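Ok so the pantry shelf finally gave out in March and I had cans living on the floor next to the dog food. Ordered the Dzene long box after my sister-in-law kept going on about hers. Paid 57 with shipping. Quick review, I have to be out the door by nine.

What it is: a long rectangular box for storing cans lying down, single row, or upright if you have the short ones. Mine are a mix. Soup, tuna, the little tomato ones, condensed milk.

Setup was nothing. Fold, tuck, done. The instructions are one sheet in very small print and I lost it almost immediately. Didn't miss it.

The good -- it holds its shape. I had a stack of cans sitting on top for two weeks and the lid hasn't sagged that I can tell. It slides in and out of a low shelf without catching. And it is long enough that I stopped buying chickpeas I already had, becuase now I can see them all. 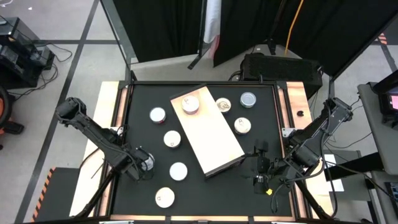 By Henrike Wiegand
Apr 15, 2021

Sorting first is the part I'd tell you to do. Get every can out, box in the middle, pull tabs up so you know which ones need the opener. Pale lids, tan lid, plain metal ones, it all looks the same once it's back on a shelf, so write the date on with a marker before anything goes in. I didn't the first time and had to empty the whole thing again.

Not so good: the ends. You push a can in from one side and the last one wants to roll out the other if the flap isn't tucked properly. Happened twice. One dented tomato can, one sore toe. A strip of tape fixes it, but for this money I shouldn't need tape.

Also no handle. Full, it's heavy and you end up hugging it. Don't fill it and then try to carry it upstairs. Fill it where it's going to live.

Size -- measure your shelf!! Mine is 58 cm deep and the box goes in at an angle or not at all. The product page lists the inside length only, wich is no help to anybody with a door to close.

Compared with the Pelska rack I had before: the Pelska is wire, you can see everything, and it leans. This doesn't lean. Pelska was cheaper and easier to wipe down. If you have small kids who pull things, get this one.

Would I buy again? Yeah, one more for the hall closet. Probably in May when the Punmont store does its shelf sale. Four out of five, lost one for the flaps.

Comments

Dwayne Marchetti
Same problem with the end flap. I put a rubber band round it, works ok.

Austra Pärn
Does it fit the big 28 oz cans? Can't find it on their page.

Henrike Wiegand
Austra -- upright no, lying down yes but tight.

Sunil Abeysekara
Got mine for 50, no shipping if you pick up. Lid is a bit flimsy on mine tbh, would not stack much on it.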